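The Nestard Trial

Kit came on the Tuesday, two boxes, one of them crushed. Review due Friday. Marn signed for it with her elbow.

Nestard Hand Set, it said. Two grippers, one for each fist, cables, a booklet. You fold, the grippers learn what folding is, and then some arm in a warehouse in Darkton does it all night without you. That was the pitch. 3,000 for the pair, 200 off if you ordered before the end of the month. Marn wrote for a trade paper that paid her less than the discount.

"Start with a cloth," said the booklet. "Do not start with jeans."

She started with jeans. Obviously.

Forty minutes. Denim everywhere. The left jaw got hold of a belt loop and would not be talked out of it. She rang Vesell, who did the support line and also, from the sound of it, the washing up.

"You started with jeans," Vesell said.

"How do you know?"

"Everyone starts with jeans. Put them in a basket. Get a cloth. Bottom edge, both corners, lift together. Breathe."

"Is breathing in the booklet?"

"Page 19."

It was, too. Page 19. Breathe, then lift.

So, cloth. Her mother used to do this in the back room of the Nakpan laundry, sheets mostly, stood up, radio on, never once looking down. Marn had been seven and put in charge of pillowcases. Corner to corner. No, other corner. Her mother's hands coming over the top of hers, smelling of starch, and the whole thing suddenly going flat and square as if it had wanted to all along.

The grippers didn't smell of anything. Heavier than she'd thought. First fold went skew. Second worse. On the third she squeezed too hard, got a pinch of the board as well as the cloth and said a word that she hoped the microphone had missed. Did it have a microphone? Check that. Put it in the review.

By the evening her wrists ached and the creases were coming out straight. Straightish. She'd stopped looking at the jaws at all. Looked at the wall. Hummed something, could'nt have told you what.

Phone. Vesell again.

"We're getting your folds through at this end," he said. "Quick question. There's a little tug you do. Just before the lift, left side, like you're shaking a crumb off. Is that on purpose?"

She put the right one down. Thought about it.

"That's not me," she said.

"Sorry?"

"It's my mother's. Leave it in."

Line went quiet, taps running behind him. Then typing.

Four stars, she wrote on Friday. Cables too short. Wrists sore. Folds like Nakpan. The editor cut the last bit, wanted to know what it ment, and she said never mind, and ordered another week's hire.

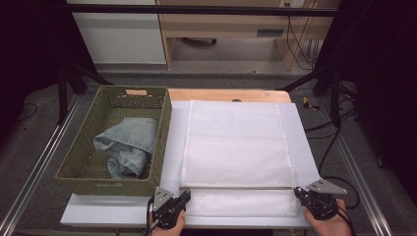 Nattawut Khamphan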